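Automatic laundry folding

Automatic laundry folding is the branch of household robotics concerned with taking clean clothes out of a heap and putting them into a pile. The difference between a heap and a pile is obvious to most children of six and has so far occupied engineers for several decades. The field is usually divided into single-purpose folding machines, which resemble a wardrobe or a photocopier, and general-purpose arms, which resemble arms.

Two-armed folding, with pink garments in hand or over the grippers:
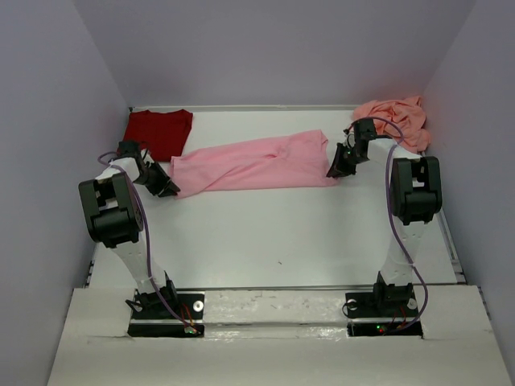
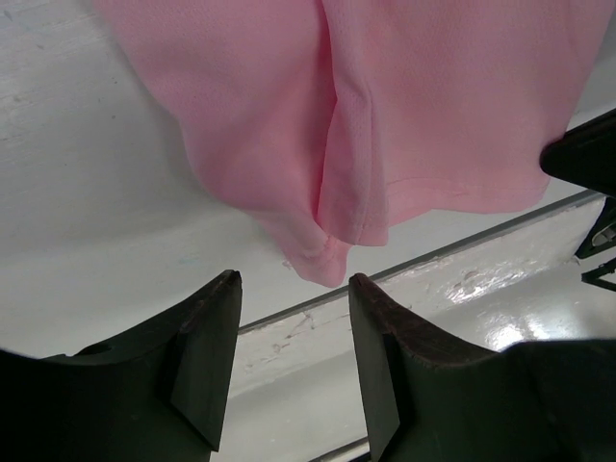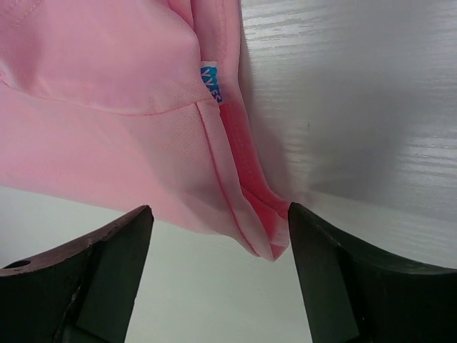 Readers of the Hollimdale household newsletter, asked whether they would have such a thing at home, were divided. Bíró wrote that she would gladly put up with a slow machine, as she is a slow folder herself and resents every minute of it, but that she would want it to do the fitted sheets, and if it could not do the fitted sheets she would keep her money and her cupboard space. A second reader asked whether it could be taught to find the other sock.

The problem

A plate is the same shape on Wednesday as it was the day before. A shirt is not. Cloth bends, stretches, slides over itself and hides its own corners, and a machine that has been shown a shirt lying flat may fail to recognise the same shirt in a lump. Most of the difficulty comes before any folding takes place. The machine must separate one item from its neighbours, work out what it is, find two useful points to hold, and pull until the thing resembles clothing. The folding proper is comparatively easy, and is the part generally shown to visitors.

Hems, seams and labels are all helpful landmarks when they can be seen. They are frequently inside a fold. A shirt that is inside out presents a further question, on which opinion is split between turning it the right way round and pretending not to have noticed.

Folding machines

The earliest commercial approach was to build a box around the job. The Millari cabinet, a typical specimen, asked its owner to clip each garment to a rail by the shoulders, after which it drew the garment inside and returned it folded. Critics pointed out that a person who has already picked out a shirt, turned it the right way up and held it by the shoulders is two movements away from being finished. The Millari weighed 39 kilograms, declined baby clothes on grounds of size and duvet covers on the same grounds, and was withdrawn from sale in a May, to the regret of those who had bought one and now had to get it down the stairs.

Industrial laundries have done rather better. Hotel towels and flat sheets arrive by the hundred and are all alike, and a machine that feeds, flattens and folds them can earn its keep. Even there, the end where the linen goes in is commonly staffed by people.

Robot arms

The later approach uses a pair of arms over a table, with cameras to look at the cloth, often including small ones near the grippers. Such systems are usually trained on recordings of a person steering the arms through the task many times over. The Zornthorpe trials used 2,196 recorded folds, of which 557 were set aside as unsuitable, chiefly because the person doing the steering had also made a mess of it.

Two arms are preferred to one for the reason that two hands are. A garment can be held at both ends and drawn out, or hung up and allowed to straighten under its own weight. Simple grippers with two fingers are common. They are cheap and easy to repair, and have about as much feeling as a pair of salad tongs, so a system may go through the whole motion of lifting a sleeve without having hold of one.

Performance

Comparisons are awkward, as there is no agreement on what counts as folded. At Zornthorpe a shirt passed if it could be stacked under another shirt without the stack falling over, a standard many homes do not meet. The best run of the trials saw 22 garments stacked in a row without help. The following item was a dressing gown.

Speed is seldom discussed with enthusiasm, and many demonstration films are played faster than life. Supporters reply that a machine working through the night need not be quick, only quiet. Work continues on reliability, on mixed loads, and on the question of who carries the basket upstairs.

See also: Ironing; Tumble dryer; Fitted sheet; The chair in the bedroom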